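Plein air workshop at Kodham – easel or pochade box?

Forum: Painting Outdoors > Workshops and Travel

bulano_blue
8 May 2022
I signed up for the four-day landscape workshop at Kodham and the supply list just came. It says "easel or pochade box, your choice," which doesn't help me much. I have an old French easel that weighs a ton and a small Nurico box I bought used in January and have taken out twice. The walk from the parking lot to the first painting spot is supposed to be long and partly uphill.

Anyone been? I work in oil, mostly 9x12 and smaller, and I'm not fast. 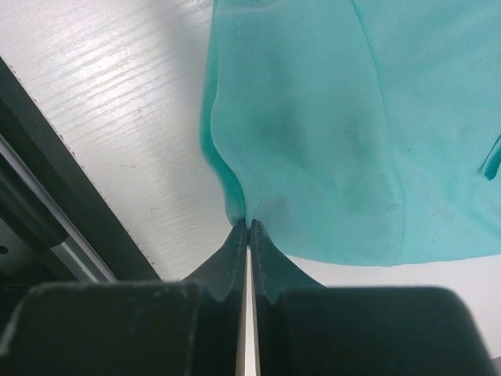
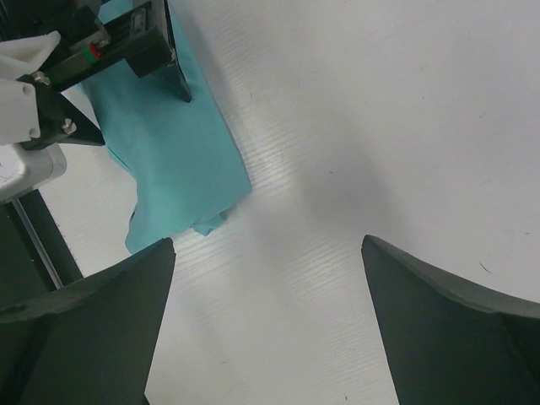
First one has the fold of fabric, second one is the white ridged surface.

Main question is the easel, but if you've done this workshop I'd like to hear how the days go.

hogbristle
Take the box. I did Kodham with a French easel and by the second morning I was leaving half my paint in the car so I could carry the thing. The path is gravel and then it's grass, and the grass part is steep. The people with boxes and a light tripod were set up and blocking in while I was still fighting with the wing nuts.

slowglaze
I'll disagree. A French easel is heavy but it stands up to wind, and the ridge there gets plenty of it. I watched two boxes go over in one afternoon, one of them face down with a nearly finished painting on it. If you take a box, take something to hang under the tripod. A bag with rocks in it works. So does your backpack, if it has a loop at the top.

hogbristle
Sure, but the ridge is one spot out of the whole workshop. The mill and the orchard are both sheltered. I wouldn't pick my gear for one afternoon.

slowglaze
You would if that was the afternoon you got your best start.

bulano_blue
Thanks both. The box is light enough that the wind worries me. How do you carry wet panels back? The supply list says "wet panel carrier recommended" and the ones I've seen cost more than I want to spend.

mudcolor
I use a pizza box. Push pins in the corners of the panel, another panel face to face on top of the pins, tape the whole thing. It has held up for years. For 9x12 you'll need a medium box, and ask for a clean one.

hogbristle
Pins leave holes in the paint. Small ones, but you have to touch them up. I'd spend the money on a proper carrier. Koster makes a plain one with slots that holds four panels, and you can often find it secondhand.

mudcolor
I've never had to touch up a hole. Put the pins at the very edge where the frame covers it anyway.

tin_easel
I was there last fall. Here is how the days went for us, it may have changed.

Morning was a demo, and it ran long. The instructor painted and talked and we stood. Bring a stool. After that we painted until lunch, then moved to a second spot. Critique was at the end of the day, indoors, everything lined up along the wall. It was fair but blunt. I got told my darks were all the same dark, and they were.

The third day was supposed to be the ridge but it rained and we painted from the porch instead. I got more out of that than the ridge, to be frank. Wet roofs and gray light, and a lot of value studies in two colors.

The demo painting each day was raffled off. I did not win one.

slowglaze
We had the ridge on the second day. So it does move around with the weather.

graphite_only
Question for tin_easel. Was everyone in oil? I'd like to go next year but I work in watercolor and don't want to be the only one.

tin_easel
Mostly oil. There were a few watercolor people and one in pastel. The demos were all oil, though. The watercolor people said they had to translate as they went, and one of them was pretty unhappy about it by the end. I'd write and ask who is teaching before paying the deposit.

graphite_only
Good to know. What was the deposit?

tin_easel
It was 500 when I went, and you only got it back if they could fill your place.

mudcolor
That seems like a lot for a deposit. I've taken workshops where that was the whole fee.

hogbristle
It comes off the total. And the room is included, so it isn't as bad as it looks. I still think it's steep for what is basically standing in a field with other painters.

slowglaze
I've learned more standing in a field with other painters than in two years of evening classes. You see someone next to you mix the same green you've been failing at, and you can ask them. I don't regret the money.

hogbristle
I don't regret it either. I said it was steep.

bulano_blue
The deposit is already paid, so that part is settled! On solvent, the list says odorless only and no open cups indoors. Do they have some there or do I bring my own? I'm driving so it's no trouble either way.

tin_easel
Bring your own. There was a shared can for brush cleaning at the end of the day and it was filthy by noon on the first day. Bring a can with a lid that clamps, and paper towels. Everyone ran out of paper towels.

mudcolor
Cut up old T-shirts. They don't blow away as easily and they hold more paint.

hogbristle
Also bring fewer colors than you think. I took everything I own and used a warm and a cool of each primary plus white. A big tube of white, not the small one. I ended up borrowing.

slowglaze
Agree on the white. I'd add one earth color. The dirt around the mill is a dull orange and you can mix it, but it's faster out of the tube.

bulano_blue
OK. I'm going with the Nurico box and a bag to hang under the tripod, and the French easel will stay in the trunk in case we get the ridge on a windy day. I'll look for a used Koster carrier this week and if I can't find one it'll be the pizza box.

slowglaze
Putting both in the car is what I'd do. Try the box at home with a full-size panel on it before you leave. Some of the older ones won't open far enough for a 12 inch side.

bulano_blue
Just tried it. It takes the 9x12 sideways but upright the top clamp doesn't quite reach. I have some 8x10s so I'll pack mostly those.

graphite_only
Please post how it went when you're back, especially if there's any watercolor.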